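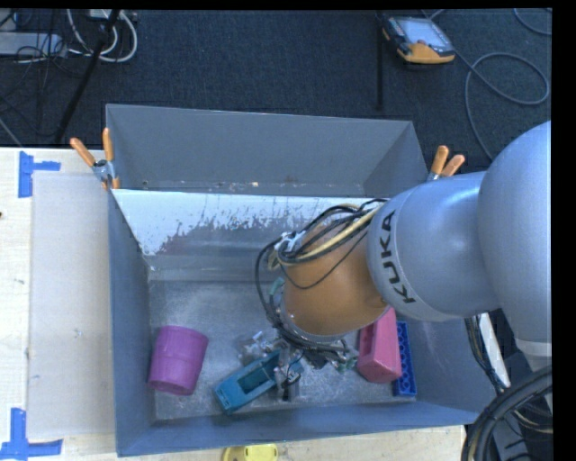
Tomine Teleoperation Kit, Review

Reviewed by Yuzhen Long
Tuesday, May 5, 2020

The Tomine kit from Fudix consists of a hand controller, a foot switch and recording software. It sends the operator's hand motion to an industrial arm and logs each run as a demonstration for training. We ran it on a KUKA arm with a gripper, picking mixed objects out of a gray metal bin.

Setup

Installation took one afternoon. The manual skips the order in which the base frame and tool frame must be set, and doing it backward mirrors the wrist rotation. Support answered by email the next day.

Recording

Miroslava Moroz and I recorded 200 demonstrations, 100 each. Motion scaling works well at the low setting. At the high setting, small hand tremors reach the gripper, and the sloped bin walls leave little room for that. A cylinder lying at an angle near a wall was the slowest pick for both of us. The teal block was easy from above.

The foot switch pauses motion so the hand can be repositioned. It needs a firm press and slides on carpet.

Hand guiding

The kit also logs runs in which the arm is moved by hand. Joint data were clean, but gripper commands have to be entered on a separate screen. We stopped using this mode for bin work.

Software

Trimming and labeling are fast. Export failed on any session over 386 MB until the April update.

Rating: 7 out of 10. Recommended for teleoperation, less so for hand guiding.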